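How I look after a lacquered wooden tabletop

I've got a bit of a soft spot for shiny wood. The trouble is, shiny wood shows everything, and for years I made mine worse by going at it with whatever spray was under the sink. Here's what I do now, and it takes me a Tuesday evening with the radio on.

Clear the lot off first. Then dust, with a dry, soft cloth, going the same way as the grain. Grit is what puts those fine swirly scratches in, so don't skip this bit even if it looks clean!

Next, mix a small squirt of washing-up liquid into a bowl of warm water. Dip your cloth, wring it out until it hardly drips, and wipe a strip at a time. Go over it again with plain water, then dry it straight away with an old tea towel (I keep 3 just for this).

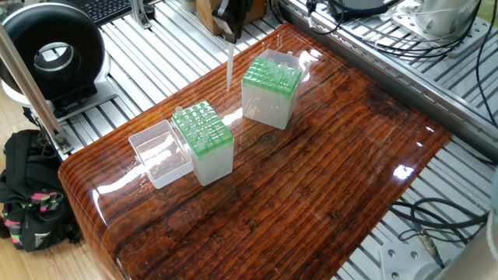

Rounded edges need a lighter hand. The lacquer tends to wear there first, from sleeves and elbows mostly, so I fold the cloth over the curve and let it slide along without pressing.

For white rings, try a hairdryer on low, kept moving, for 2 minutes or so at a go. If the mark is still there after 5 goes I'd leave it overnight and have another look in the morning. Please don't reach for sandpaper unless you're ready to redo the whole top. I did once, with 800 grit, and ended up with a dull patch the size of a saucer.

Last comes the wax. I use the clear one from Zakby, a pea-sized blob on a clean cloth, rubbed in thinly and buffed off once it goes cloudy. Too much and you'll be buffing till bedtime, and it'll still feel sticky. Try any wax on the underside first, as some of them turn older finishes a funny colour.

I wax mine every November and just dust it in between.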